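Demonstration gathering (robot learning)

From the Darkimitz Handbook of Household Robotics

Demonstration gathering is the patient business of collecting worked examples for a robot that is meant to learn a task by copying. A person guides the arm through the job, the machine records what its cameras saw and how its joints moved, and the pair of records is saved as one example, usually called an episode or a demonstration. A learning program is later given a great pile of these and asked to work out what the arm should do next in any situation that looks a bit like the ones it has met. The word "gathering" is older in this field than "collection" and is still the one most operators use when they talk among themselves.

Methods

There are two common ways to go about it. In the first, the operator holds a smaller copy of the arm, called the leader, and the working arm (the follower) repeats each motion as it is made. In the second, the operator takes hold of the working arm itself and moves it by hand, which feels more natural to beginners but tends to put the operator's own sleeves and elbows into the recordings. The group at Wenbridge, whose habits are described in much of this article, began with the second way and moved over to the first after a single season – a change that Muthoni Wanyama, who wrote most of their operator notes, compared to learning to write with a longer pencil.

Most setups use at least two cameras. One looks down on the whole table and the other rides at the wrist, close to the fingers. The wrist view is narrow and often shows only part of the object, but it is the view in which a hem or a pocket edge is large enough to be of any use.

Cloth as a subject

Clothing is a favorite subject for this kind of work, and a famously stubborn one. A cup has one shape, while a pair of trousers has as many shapes as there are ways to drop it, and the program must be shown a fair number of them before it stops being surprised. Dark garments bring a further trouble, for folds and seams in dark cloth have little contrast, and the edge of a waistband can melt into the fabric beneath it.

The Wenbridge garment set, known as Kisen, holds 3000 episodes, of which 266 were set aside for testing and never shown to the program during training. Each operator was asked to stop after 70 episodes in a day, tired hands being slow hands, and slow hands teaching the robot to dawdle. 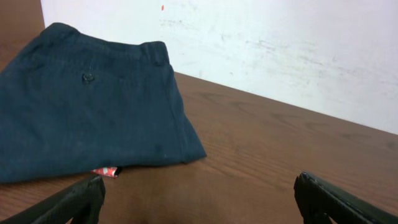
Omar Mansour has argued in the handbook's comment pages that tidy starting positions are overvalued, and that a set made mostly of neatly folded trousers will teach an arm very little about the heap at the bottom of a basket. He would rather see one messy start for every neat one, even if it means throwing out more failed attempts. The Kisen set was later extended partly along these lines, though the older episodes were kept.

Review and labeling

Once recorded, every episode is watched through by a second person, who marks it as good, usable or spoiled. Spoiled episodes are those in which the garment slipped off the table, the recording stopped early, or the operator changed their mind halfway and went back. Opinions differ on the last kind – some groups keep such episodes, on the grounds that a robot also needs to see how a mistake is put right.

Labels are short and plain, such as "fold left leg over right" or "lift at waistband." Wenbridge allows no label longer than 9 words.

See also: Leader and follower arms; Wrist cameras; Cloth handling; Iordache sorting trials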